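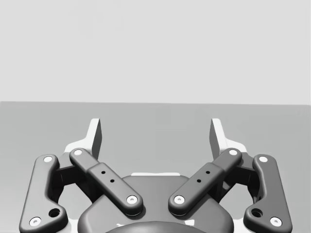 A reader of last month's post objected that a detective novel can't be reread, that once the murderer is known the remaining pages are only furniture, and that time spent on a second pass would be better spent on a different book.

Books > Crime and Mystery > Rereading

11 October 2019
Posted by inkwell_shelf

I take the objection seriously, and I think it holds for plenty of crime fiction. It doesn't hold for the kind built on clues. A clue puzzle has two texts in it: the one the first-time reader gets, and the one the writer had to keep consistent underneath. The second is only readable when you know the answer. To test this I went back to The Ferry at Ededel, in the Sallex reprint, and read it with a pencil.

I will give away the method and the murderer. If you want to read it cold, stop at this paragraph.

The setup is conventional. A lake village, a hotel on the far shore, one ferry. A retired surveyor is found dead in the hotel boathouse. The doctor puts the death between nine and ten in the evening. Every person with a motive was on the village side at nine, and the last boat had gone. The hotel guests had no motive. The local inspector assumes a second boat and spends a third of the book dragging reedbeds for it.

There is no second boat. The hotel keeps its clocks an hour ahead during the season, so that guests rise early and dinner is cleared sooner. "Nine o'clock" on the hotel side is eight o'clock on the village side. The schoolmistress crossed on the last ferry, killed the surveyor, and came back on the return run, which she describes quite openly to the inspector in chapter four. Her alibi is true. It covers an hour that has nothing to do with the murder.

As a solution it is old, and I have met versions of it elsewhere. What interested me was how the book gets the information onto the page without the reader adding it up. The main text in the Sallex edition is 200 pages, and I found six places where the clock difference is disclosed.

The first is on the second page, where the narrator arrives by ferry, notes the time on landing, and is told he has missed tea. He had been promised he would be in good time for it. The line reads as a small comedy about hotel service. It is the plainest statement of the whole trick, and it comes before there is a crime for it to be attached to. I think this is the best piece of placement in the book. A reader who has no question yet has no reason to store an answer.

The second is a complaint about the radio. A guest says the evening concert always comes on at the wrong time. The remark sits in the middle of a long quarrel about something else (the price of a boat hire), and the quarrel matters to the plot, so attention goes there.

The third is the ferry timetable, printed in full as a figure. I suspect most readers skip it. I did the first time. The times are all village times, and a footnote says so, in these words: "Times shown are those of the company's office." The company's office is in the village. You have to remember that from a conversation in the previous chapter.

The fourth and fifth are both statements by witnesses, and they work as a pair. The hotel porter says the lamps were lit at half past eight. The ferryman says he saw them come on at half past seven. The inspector notes the conflict and puts it down to the ferryman's drinking. This is the only one of the set that I'd call a cheat, or close to one. The detective is present, hears both statements, and says nothing. Her silence is explained in the final chapter as a wish to be certain, and I have never liked that explanation in any book that uses it.

The sixth is the dead man's watch. It is found running and correct. Correct by what? The inspector checks it against his own, which he set at the village station. The surveyor, being a surveyor, refused to keep hotel time.

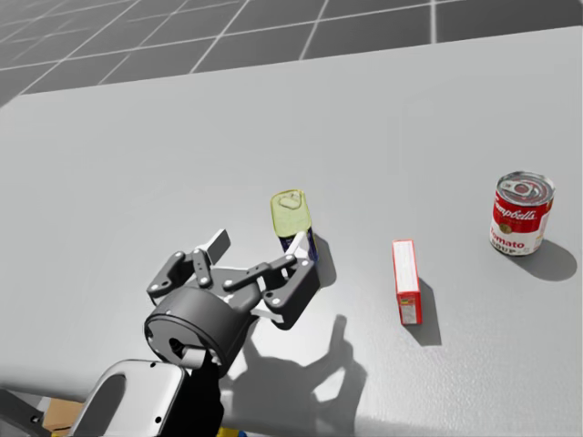
Greltville Crime and Mystery Reading Club - Members' Pages

With the six disclosures marked, a pattern shows up that I couldn't have seen on a first reading. Five of the six are in the first half. The last comes at the start of chapter eleven, and after it there is no new information about time of any sort. What fills the second half is a false trail: the will, the missing instrument case, the quarrel over the shoreline boundary. All of that is well made and it keeps the pages moving, but none of it bears on the solution. The writer has closed the evidence early and then given the reader a long stretch in which to forget it.

Compare the usual advice, which is to space clues evenly. Even spacing is fairer in one sense, as the reader always has something recent to work with. The cost is that the last clue stands out. Anything odd that happens a few pages before the gathering in the library is going to be looked at hard. Front-loading avoids this. It also means that when the explanation comes, the reader has to go back a long way to check it, and a reader who goes back that far tends to be impressed.

The explanation itself runs to 1,674 words in a single speech with three interruptions. I think that is short for a book of this type and period. It gets away with it because there is only one idea to explain. Once the detective says that the two shores keep different hours, the six items fall into line and she needs only a sentence or two on each. Books with a mechanical trick (a thread through the keyhole, ice in the lock) need much longer, and they often need a diagram as well.

A note on the text. The Sallex reprint has reset the timetable, and in doing so has moved the footnote to the end of the chapter along with the other notes. In my older copy, bought at Shojaei on the way back from a February meeting, the footnote is directly under the table in small type. This is not a trivial change. In the older setting the fair-play requirement is met on the same page as the figures. In the reprint a reader who looks only at the table has been given the times with no statement of whose times they are. I'd rank this as the worst fault in an otherwise clean edition. The reprint also corrects a real error: in the older copy the ferryman's statement gives half past six in one place and half past seven in another, and the second is clearly the one intended.

The older copy has one further oddity. The floor plan of the hotel shows a clock in the entrance hall, drawn as a small circle with hands. Under a glass the hands can be read, and they point to nine. The plan in the reprint has been redrawn and the clock is a plain circle. I don't know whether the original hands meant anything. The murder was at nine by hotel reckoning, so it may be a private joke by whoever drew the plan, or it may be that nine is an easy position to draw.

Back to the objection. On the first reading I was following the inspector, and the book took me an evening and a half. The second took most of a week, at a much slower rate, and I was following decisions: why the missed tea is on page two and not page twenty, why the radio complaint is given to a character we already find tiresome. That is a different activity and I would not claim that everyone should enjoy it. It does need a book that was built with some care. I tried the same exercise on a more recent thriller and gave it up at the third chapter, as the solution there depends on a fact that is first mentioned on the page where it is used.

For anyone who wants to try it, my method was simple. Read the solution chapter first and list every fact the detective relies on. Then start from page one and put a mark in the margin wherever one of those facts is given, with a note of what else is going on in the same paragraph. The second note is the useful one. In this book the cover is a joke twice, a quarrel once, a printed table once, and a slur on a witness once. The watch has no cover at all. It is simply reported, and the reader's own assumption does the hiding.

I'll do the same with the sequel when I find a copy. The catalog number in the old publisher's list is 1,051, if anyone has a run of those on a shelf and is willing to look.

Comments (4)

marginalia_k
I had the reprint and looked for the timetable note for ages. I'd assumed the detective got it from somewhere off the page. Good to know it was under the table in the old one.

pagesandrain
I still say the porter and ferryman business is fair. Both statements are there in plain words and the reader can believe either of them. The inspector being wrong isn't the author being dishonest.

inkwell_shelf
@pagesandrain The statements are fair. My complaint is with the detective standing in the room and keeping quiet, when she talks freely about everything else in that chapter.

Oldgreenspines
The sequel has a floor plan too but no timetable. My copy lacks the back page so I can't check the number. The trick in that one depends on a staircase and I found it harder to follow.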